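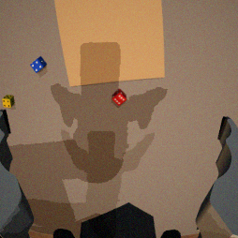
Fig. 4: Three dice and an orange-tan panel, seen from above

Section 7: Setting up your placement logbook

Right, you've got your login for Stureck and you've been told which hospital you're going to, so let's get your logbook ready before your first shift. I've set up more of these than I care to remember (my own included, twice, after I picked the wrong cohort) and it takes me 31 minutes if I have all my paperwork on the desk. Have your student number, your occupational health letter and your mentor's work email with you before you start.

1. Sign in and open My Placements. If you're in the new intake, you'll see one empty placement with a grey bar across it. Click the bar, not the title. The title just takes you to the help page, which is lovely but won't get you anywhere today.

2. Choose your site. Kultcombe is listed twice, once for main theatres and once for day surgery. Theatre students want the first one, even if your opening week is in day surgery.

3. Type in your mentor's email and press Invite. They get a message with a link in it. You can carry on while you wait.

Note: use the hospital address and never a personal one. I've had sign-offs thrown out over this and it was miserable for everyone.

4. Set your hours target. The box starts at zero. For the full surgical route it should read 1,358, and for the short route it's whatever is written on your offer letter. Save it, then go out of the page and back in to check it stuck -- mine didn't the first time.

5. Pick your skills list. There are 229 skills on the full one and it looks terrifying! Don't panic. Filter it by Year and you'll only see what you can be signed off for now. Scrubbing in, gowning, opening a sterile pack, counts before and after: those are the ones to have ready for your first fortnight.

Caution: never put a patient's name, date of birth or hospital number in the notes box. "Observed hip replacement, morning list" is plenty. If you do slip up, don't just delete the entry. Tell your placement tutor the same day, as deleted entries stay in the record.

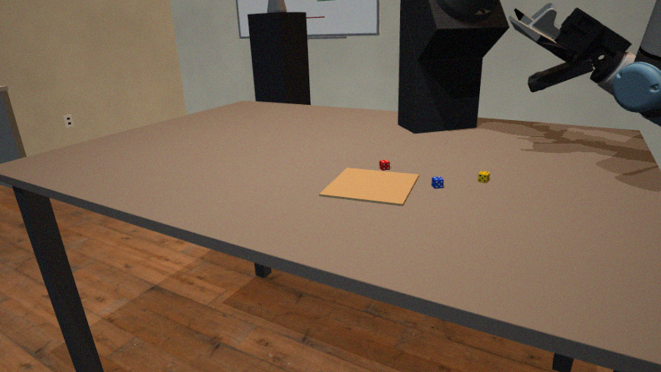 Eulalia Rivadeneira asks whether she can log the hours she spent watching from the gallery, or only the ones when she was scrubbed in. Both count, Eulalia, but they go in separate places. Gallery time goes under Observed and is capped, and anything at the table goes under Participated. If you swapped halfway through a list, make two entries.

6. Add the Doltent app to your phone if you want to log on the ward. It works without a signal and sends everything over when you're back on wifi. Turn on the passcode lock first. Some theatres won't let you bring a phone past the changing room, so I keep a folded sheet in my locker and copy it up at the end of the shift.

7. Send a test entry. Put ten minutes under Induction, tick Test and submit it. Your mentor should be able to see it straight away. If they can't, check the spelling of their email in step 3.

Note: anyone moving over from the old Herrera booklets in December needs to scan the signed pages as well. Keep the paper until your final sign-off has gone through.

Last changed Feb 4, 2024 (new wording in step 5).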